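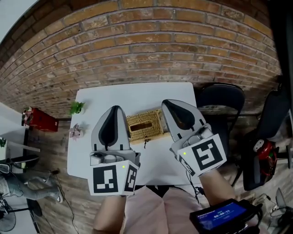

From: Leonora Dagdag
To: Kuvum allotments list
Date: 28th April
Subject: Re: Water butts and the Grimen standpipe

Consolacion Navarro wrote:
> Does anyone know when the standpipe at the Grimen end
> will be back on? I have been carrying cans from the Veres
> gate and my broad beans are flagging. Also, is the bulk
> order for butts still open?

Hello Consolacion,

The water company has given us Tuesday for the standpipe. The stopcock had seized and they want to replace the length of pipe under the path as well, so please keep barrows off that stretch until the boards come up.

The order is still open. We have 12 names down so far. The butts are the 210 litre ones with a lid and tap, and the price is 70 for two, stands not included. If you want a stand, two courses of old brick will do, and there is a pile behind the Ciltine shed that anyone can take from.

On the beans, I would water the roots in the evening and put down some grass clippings. Mine looked poor last week and have picked up since the rain.

Could people also check their downpipes before August? Two sheds had gutters full of moss last year and hardly any water reached the butts.

I still have the spare key to the Veres gate if you need it. Plot nine, most mornings.

Leonora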